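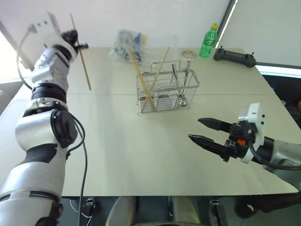 A two-armed robot holds a wooden chopstick beside a wire utensil holder during the Brellholm student project.

BRELLHOLM, January 31, 2021 – The students of the Brellholm Robotics Club are delighted to announce that their table-setting project, known to everyone in the club as Flotska, has been accepted into the Zeron Student Showcase this April, and they would love for families, neighbors and old friends of the club to come along and cheer!

Flotska began with a simple wish from the 12 students on the team, who wanted to teach a pair of robot arms a chore they all do at home (some more willingly than others). They settled on putting chopsticks into a utensil holder, a job that asks for a light grip, a steady approach and a good deal of patience from the people writing the code.

"A chopstick is thin and it rolls, and if you hold it a little too high up, the tip swings wide," said Oi-ling Fung, the club's faculty adviser. "The students have argued over that angle for weeks, and I have enjoyed every minute of it."

The team has logged 72 hours of practice so far and hopes to reach 1,000 recorded attempts before the showcase. A $2,000 grant from the Chu Family Fund is paying for spare parts and travel.

Families who would like to attend, or who have a younger student hoping to join next year, are warmly invited to write to Ms. Fung through the club office.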